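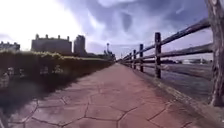 The waterfront path at Satcombe, looking along the fence.

I said in the spring that I would write up the path-following work once we had a result I trusted. We have one now, so this is that post. It's a small result and it took most of a year.

The question was whether a slow outdoor robot can hold a steady line down a paved path using only one ordinary color camera. No lidar, no satellite positioning, no map. Lama Qudah had been getting good numbers for this indoors, in corridors, with a method that finds the vanishing point and steers to keep it where it should be. Corridors are kind to that method. Walls are straight, floors are plain, and the lights stay put. I wanted to know what would be left of it outside.

Satcombe looked like a fair place to try. The path runs straight for a long way, with a hedge down the left and a post-and-rail fence down the right, and water past the fence. So there are plenty of long lines that all point to the same spot. The trouble is underfoot. The paving is stamped concrete made to look like irregular flagstones, and the dark joints between the "stones" wander in every direction. To an edge detector those joints are very strong lines, much stronger than the bottom of the hedge, and none of them tell you anything useful about where the path goes.

Our first version fell for them completely. It would pick up two or three joint segments close to the robot, decide they met somewhere off to the left, and turn toward the hedge. Lama fixed part of this by throwing out any segment shorter than a set length. That helped close to the robot, where the slabs look big, and did nothing farther out, where lots of short joints happen to line up and pass for one long one. 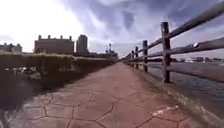
Mattes Stöcker

The change that mattered was to stop treating all lines as equal votes. We now split the picture into a ground part and an upright part before looking for lines at all. The split is rough. It comes from a small network we call Drulov, trained on 400 hand-labeled pictures, and it only has to say "ground" or "not ground" for each block of the image. Lines on the ground get a low weight unless they run along the border between ground and something else. Lines off the ground, like the fence rails, keep their full weight.

The fence turned out to be worth more than I expected. The two rails slope at different angles and both run toward the same far point, so even if you lose one you still have a decent guess. The top rail is seen against the sky, and that makes it easy to find. The lower one is harder because the water behind it is dull and doesn't give much contrast. The hedge has a soft top edge, so it gives a wobbly line, but it's long, and over enough pixels the wobble averages out.

We compared the old version and the new one over 106 runs, same robot, same stretch, same speed. I counted a run as failed if I had to take over or if a wheel crossed onto the edging. The old version failed 31 times. The new one failed 2 times. Both of those came with low sun on the left, when glare washed out that side of the picture and the ground mask swallowed a piece of the hedge. I have gone back through both logs and I don't think the line step was at fault. It was handed a bad mask and did what it was told.
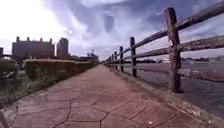
Lama thinks the glare problem should be fixed in the mask, by labeling more pictures with the sun in them. I would sooner have the robot notice that its mask has changed too fast from one frame to the next and hold its last heading for a moment. We haven't settled this. Her way is cleaner and mine is quicker to build -- we'll probably end up doing both.

A few things I should be clear about. This is one path. It's straight, and a vanishing point is not much help on a bend. We never ran it in the dark. I also didn't test with people walking ahead of the robot, and a group of them could hide the far end of the path, where the method gets most of its information. The speed was a slow walk and I wouldn't claim anything above that.

A reader named Wornwood asked under the last post how much delay there is. The full loop takes up to 213 milliseconds on the board we carry. That's fine at walking pace and would not be fine on a bike path. Most of it is the mask. The line fitting hardly shows up.

We go back in September to try the same code on gravel, where there are no joints at all and also not much of an edge. Lama is labeling pictures for that now. The code needs cleaning up before I can put it anywhere public, mainly the part that reads the camera settings, which still has my own folder names typed into it.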